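The Long Way Across the Plateau 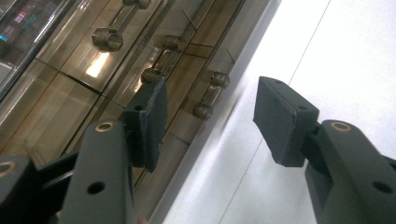

Stilgate Institute for Regional History - Department of Oral Sources

By the time Kvido Mikuš reaches his desk in the reading room, he has usually been awake for four hours and has run 18 kilometers. The path behind the institute climbs through pasture to the edge of the Vono plateau, and in winter he covers most of it by headlamp. Colleagues who arrive at eight find him already at work, with a pot of tea and a pair of headphones, listening to people describe events that took place before he was born.

Mr. Mikuš joined the Department of Oral Sources as a transcriber and now directs its interview program. The collection under his care holds 449 recorded testimonies, most of them given by former quarry workers and their families from the valleys on either side of the plateau. Some run for twenty minutes. The longest, recorded over several visits with a retired blasting foreman, runs for more than eleven hours and has still not been transcribed in full.

He began running late. As a student he played chess and, by his own account, avoided the stairs. The change came during his first season of field interviews, when the bus to the upper villages was withdrawn and the department had no vehicle to offer him. He walked to his appointments, then began to jog the downhill sections in order to be back before the archive closed. "I had a recorder in one pocket and spare batteries in the other," he recalls. "The recorder survived. The trousers did not."

Within two years he had entered the Lilidico, the stage race that crosses the plateau each June. The event takes 6 days and follows, for much of its length, the old haulage roads on which stone was once brought down to the railhead. Participants carry their own food and sleep in tents. The highest point of the route is a pass at 2,029 meters, which the field reaches on the fourth morning, normally in wind.

Mr. Mikuš has completed the race on each occasion he has started it. He has never finished near the front and does not expect to. His interest lies in the ground itself. Many of the place names in the testimonies do not appear on any printed map: a bend where carts were rested, a spring where the women of the upper village waited on pay day, a stretch of wall known only by the name of the man who built it. Running the route, he has been able to locate a good number of them, and the department's index of local names has grown accordingly.

One such place is the Ha, a narrow cut in the rock above the second camp. Several of those interviewed mentioned it, and transcribers had long taken the word for an exclamation. Mr. Mikuš passed through the cut in his second Lilidico, heard a race marshal from the district use the name, and on his return asked for the relevant recordings to be reviewed. Five transcripts were corrected. In one of them, a sentence that had read as laughter proved to be directions to a shelter used during the strike years.

The work of the department is demanding in ways that visitors do not always expect. Many testimonies concern accidents, illness and the closing of villages, and transcribers may spend a week with a single voice. The institute offers its staff regular supervision and limits the hours spent on difficult material. Mr. Mikuš supports both measures and was among those who requested them. He describes his own morning runs as part of the same discipline. "I do not listen to anything on the path," he says. "No music, no recordings. I have the rest of the day for listening."

His preparation for the race is modest. From February onward he adds one long run each week, usually over the shoulder of the plateau and back by the reservoir, and he practices walking uphill with a loaded pack. He eats what his family eats. In the final month he tests his shoes on the haulage stones, which are worn smooth and become treacherous after rain - a point on which the retired carters he has interviewed are in complete agreement.

Not every former worker approves. One of the program's oldest contributors, who hauled stone over the pass for most of his working life, asked Mr. Mikuš what he was paid to make the crossing. On learning that participants themselves pay to enter, he asked for the recorder to be switched off while he considered the matter. The interview resumed the following week.

The department will open a further group of recordings to readers this fall, including the corrected Ha transcripts. Requests to consult them may be made at the reading room desk, where Mr. Mikuš can be found on most mornings from eight.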